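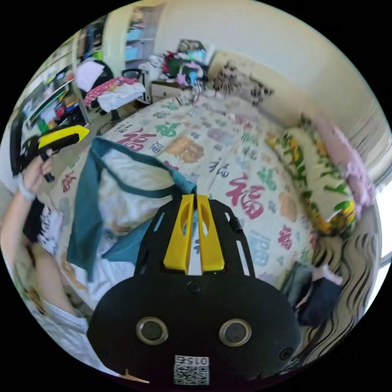

Figure 1. A bed, a teal bag filled with white fabric, and two hand-held grippers.

Flundham Technical College
Machines and Everyday Work
Handout 3: Can a Machine Do the Laundry?
Instructor: Karla Chávez
Revised 31 May 2018

Purpose of this handout

The first two units of the course dealt with machines that work in places built for them. This unit turns to the home. Students are asked to consider one ordinary chore, the handling of clean laundry and bed linen, and to judge how much of it a machine can be trusted to do at present. The handout should be read before the session in the Adeyemi Building and kept for the written assignment.

1. What counts as doing a chore

A chore is seldom a single action. A person who says "I folded the sheets" has also found them, taken them out of a bag, cleared a place to work, decided which side was the right one, folded them, and put them away. Several of these steps are so familiar that they are left out when the job is described.

For the purposes of this course, a machine does a chore when it meets the following conditions:

- It begins with the room as the household left it.
- It finishes without a person stepping in to rescue it.
- The result is one the household would accept from another person.
- It can do the same again with different items.

A washing machine meets these conditions for washing. It does not load itself, and it does not empty itself. Most of the labor that remains in laundry lies at those two ends, and both ends involve loose cloth.

2. Why cloth is hard

A metal bracket on an assembly line keeps its shape. If the machine knows where one corner is, it knows where the others are. A pillowcase pulled from a bag offers no such help. Its corners may be hidden inside it, and each touch changes the shape again. The number of ways a sheet can lie on a bed has no practical limit.

Color and pattern add to the difficulty. In Figure 1 the bedspread carries the character 福 in many colors and sizes. A person separates the print from the objects on top of it without effort. A vision system must be able to tell a printed edge, which cannot be picked up, from the edge of a garment, which can. White fabric on a white ground is a related problem, as there may be little contrast to work with except shadow.

Homes are also full. The room in Figure 1 has clothing on the bed, a chair draped with cloth, and a crowded bedside cabinet. A machine that needs a bare table and even lighting has been given part of the chore already completed.

3. Two hands

Small items such as washcloths can be folded with one gripper if the surface beneath is flat. Large items generally cannot. A sheet has to be held at two points and drawn tight so that its edges become straight and its size can be judged. Both grips must hold while the cloth is moved, and they must move in agreement. If one side pulls too early, the other loses its corner. If both hold back, the middle sags.

People manage this partly by feel. A slight change in tension tells the fingers that a corner is slipping, often before the eye would notice it. Simple two-finger grippers vary a great deal in how much of this they can sense. The student should therefore ask two separate questions of any demonstration: whether the gripper can hold the cloth, and whether the machine can tell that it is still holding it.

There is value in having people perform a chore with grippers in their own hands. The person supplies the judgment and the arm movement, while the gripper sets the limits on what can be grasped. When a person can complete a task with two simple grippers, the shape of the fingers is not what prevents a robot from doing so. The missing part lies in seeing, planning, and control — and these are the subjects of the next unit.
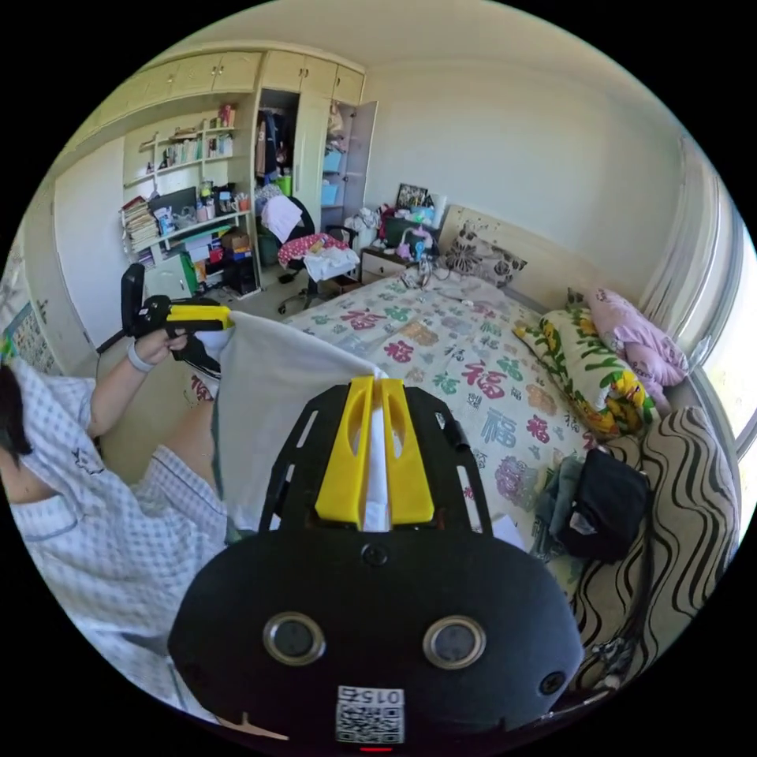 4. Reported performance and how to read it

Students will meet many claims about household robots, and figures without context should be treated with care. Consider the Poduten, the two-armed folding unit used in our teaching laboratory. In the September trials it was given 2,000 folding attempts with hand towels and completed 1,000 of them to the agreed standard. All of the towels were one size and one color, and each was laid flat on the work surface before the attempt began.

The result can be stated as "the robot folds towels" or as "the robot fails half the time on the easiest item in the basket." Both statements are correct. Neither tells us how it would perform with a fitted sheet, a shirt with one sleeve inside out, or a bag that has not been emptied.

The Umen cart, used in the same laboratory to carry folded items, raises a different point. It is dependable on a level floor with clear paths. In a bedroom with a swivel chair beside the bed, its route would depend on where that chair had last been pushed.

5. Comparison with the shop floor

Commercial laundries have used machines for flat linen for many years. Their success rests on conditions that homes lack. Items arrive sorted, sizes are few, and workers feed the corners into clips by hand. The machine is given the part of the job that does not change, and the people keep the part that does.

It is reasonable to ask whether homes should follow the same pattern. A household might accept a machine that folds only towels if loading it took less time than folding them. If loading takes longer, the chore has been moved to another place in the day. Cost, floor space, noise, and cleaning of the machine itself belong in the same calculation.

6. Preparation for the session

Before attending, each student should:

1. Choose one item of laundry at home that is larger than a bath towel.
2. Fold it once in the usual way and write down every step, including any pause to find a corner or smooth a crease.
3. Fold it again using only the thumb and one finger of each hand.
4. Mark the steps in the first list that became slower, or that had to be done differently.

Bring both sets of notes. They will be used in pairs during the first part of the session.

7. Written assignment

Write 2 or 3 pages on a household chore other than laundry. State where the chore begins and ends, identify the step a present-day machine would be least likely to manage, and explain what evidence would change your view. Claims taken from advertising must be labeled as such. Papers are to be handed in at the laboratory desk in the Adeyemi Building, with the student's name and section on the first page.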